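Varbridge Adopts Reporting Standard for Simulated Household Robot Trials

2020-11-17

The Varbridge Institute for Applied Automation has adopted a reporting standard for household robot trials that are run in computer simulation. The standard applies to all projects funded or hosted by the Institute and takes effect at the start of the next funding round. Projects already under way may finish under the old rules, but their final reports must include the new summary sheet.

The standard sets out what a project must record before a simulated trial is run, what it must keep afterward, and what it may claim in public about the results. It was drafted over the past year by a working group drawn from the Institute, the Cedton School of Engineering and the Lehner Test Laboratory. A draft was opened for comment in the spring. The working group received 127 comments, and 31 of them led to changes in the text.

Simulated trials have become a routine part of household robot work at the Institute. A project can run a task many times in a virtual kitchen or living room before any physical equipment is scheduled. The Institute's review of past reports found wide differences in the way these trials were written up. Several reports gave a success rate without stating what counted as success. Others combined results from simulated and physical trials in a single table. In a small number of cases the version of the room model could no longer be identified, and the trials could not be repeated.

Scope

The standard covers tasks in which a robot moves, lifts, places, opens or closes ordinary household objects. It covers kitchens, laundry areas, bedrooms and general living space. It does not cover outdoor work, medical care or tasks that involve direct contact with a person. Those areas remain under existing Institute policy.

The standard applies to the trial and the report. It sets no minimum level of performance for any robot, and a project that records poor results is in full compliance as long as the results are recorded properly.

Before a trial

Each project must file a task sheet before the first counted trial. The task sheet gives the task in one plain sentence, the starting position of every object that the robot is expected to move, and the condition that ends the trial. The end condition must be written so that two reviewers who have not spoken to each other would reach the same decision. Phrases such as "placed correctly" or "put away neatly" are not accepted unless the sheet also says what they mean.

The task sheet must name the room model and its version. If object positions are varied from one trial to the next, the sheet must give the limits of that variation and the method used to choose each position. Changes to lighting, surface finish and camera placement are to be listed in the same way.

Practice trials are allowed in any number. They must be marked as practice before they are run. A trial may not be moved from the counted group to the practice group once it has begun.

Number of trials

A project that reports a success rate must base it on at least 200 counted trials for each task. Projects that report on fewer may describe what occurred but may not state a rate. The draft had proposed a minimum of 2000 trials for every task. Comments from smaller groups, including several at Cedton, noted that long tasks with many steps would use up most of a project's computing time at that level. The working group kept the higher number only for projects that compare two or more control methods and claim that one is better.

Failed trials must be reported in full. The standard lists five classes of failure: the object was not reached, the object was not held, the object was dropped or released early, the object or robot struck something it should not have, and the time limit was passed. A trial that fits more than one class is entered under the first that occurred, with a note on the others. Faults in the simulation software are recorded on a separate line and are not counted as either success or failure. A project with a high number of software faults will be asked to explain them.

Contact and clearance

The longest section of the standard deals with contact. Kitchen tasks received the most attention from the working group because of the hard surfaces, narrow spaces and built-in fixtures that are usually present. A robot that picks up a flat object near a sink must work close to the faucet, the rim and the counter edge, and an arm that passes through a fixture in simulation without any recorded contact will produce a result that cannot be trusted.

Projects must therefore confirm that contact is switched on for every fixed surface within reach of the arm, including cabinet doors, handles, counters, basins and faucets. A contact check must be run before the first counted trial and again after any change to the room model.

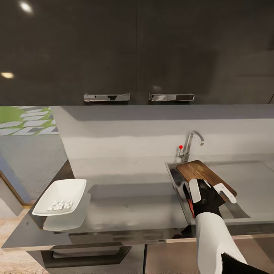
Contact with an object that is being held must be recorded separately from contact made by the arm itself. A held board, tray or pan may touch a counter or a basin as part of the task. The task sheet should say which contacts of this kind are expected. Any contact that is not listed must appear in the report, even where the trial ended in success.

The standard also asks projects to state how the grip is modeled. Some software attaches an object to the gripper once the fingers are close enough. Other software works out the grip from the forces between the fingers and the object. Either method may be used, but the report must say which one was chosen, and results from the two methods may not be combined.

Records

Projects must keep the task sheet, the room model, the software settings and the full log of every counted trial for the period set by Institute records policy. Still views and recorded video may be kept in place of a full visual record if the log is detailed enough to recreate the trial. Any still view or video that is published must be identified as simulated wherever a reader could take it for a photograph or film of physical equipment.

Public statements

Under the new rules, a result obtained in simulation must be described as such in the title or the first paragraph of any report, press notice or web page. Projects may not state or suggest that a robot is ready for use in a home on the basis of simulated trials alone. Where both simulated and physical trials have been run, the two sets of results must be shown in separate tables, each with its own number of trials.

Review and support

The Lehner Test Laboratory will review a sample of reports in each funding round. Reviewers will choose a set of counted trials from the log, run them again from the stored settings and compare the outcomes. Where the outcomes do not match, the project will be given an opportunity to correct its records before the finding is entered. A project that cannot supply its records may be asked to withdraw the result.

The Institute will offer training sessions on the task sheet at its main building and at the Malby campus. Sessions at Malby will begin in November and are open to staff and students of all partner schools. There is no charge, but places must be reserved through the Institute's training office. A blank task sheet, a completed sheet for a kitchen task and the full text of the standard are available from the same office on request.

The working group will remain in place for the first year and will accept written comments on the standard at any time. Two subjects were set aside for later work: tasks that use liquids, and tasks in which two robots share the same space. Groups with experience in either subject are invited to contact the working group through the Institute.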